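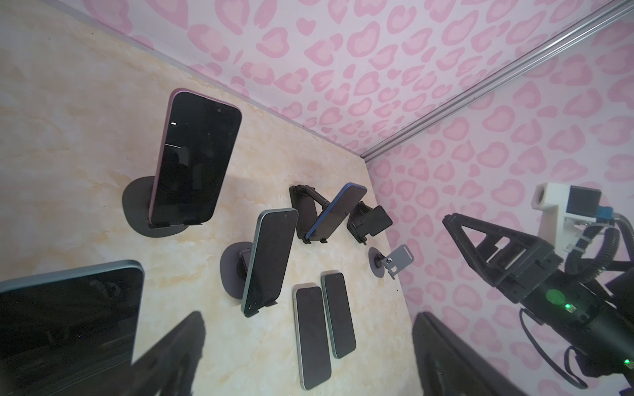
I have been buying phone stands for the craft fair stall, and it got out of hand. The plan was to get one. Noelia Lorente and I share a table at the Plalbridge market every other Sunday, and we needed something to prop up the phone with the price list so people would stop asking us what the small bowls cost. I ordered one, didn't like it, ordered another, and then Cecilia Kyei gave me a bag of them when she cleared out her office. So I put them out on the marble-patterned tabletop, stood phones in the ones I could, and left the gray metal one with the perforated clip empty. Two phones ended up lying flat side by side with no stand at all, and the tablet is in the corner.

My first finding is that a round base is better than a folding one for a market table. Ours has a cloth over it, and the cloth moves every time someone leans on the edge. A flat disc sits on the cloth and moves with it. The folding stands are fine on a hard desk, but on cloth one foot sinks a little and the phone ends up pointing at the next stall. I tried putting a coaster under one and that worked, but then you have to remember the coaster.

The folding ones do win for packing. Everything we take has to fit in two plastic crates and the back seat of Noelia's car, with her pots taking up one crate and most of the other. I can slide a folded stand down the side next to the paper bags. The round ones have to go in a shoebox, and the shoebox goes on my lap.

Angle matters more than I thought it would. The hall in Plalbridge has strip lights right over the middle row, and a phone leaned back too far just shows people the ceiling. I now set it up, walk around to the customer side and look at it before we open. If I can read "mugs" from a step away, I leave it alone. The outdoor market in Lowther is worse, and for that one we are going back to a card with the prices written on it – Noelia has nice handwriting and a card doesn't need charging.

Charging is the other thing. Some stands hold the phone so low that the cable has to bend hard at the bottom. You can turn the phone sideways, but then the price list gets very small. I bought a cable with a right-angle plug and it mostly fixed the problem.

What I'm keeping: one round stand for the price list, one folding stand for taking payments, and a spare that lives in the crate. The rest can go to whoever wants them. My sister in Brivard has asked for one for her kitchen, for recipes. If you have a stall at Plalbridge, come by before lunch and pick one out. We are on the left side, next to the man with the honey.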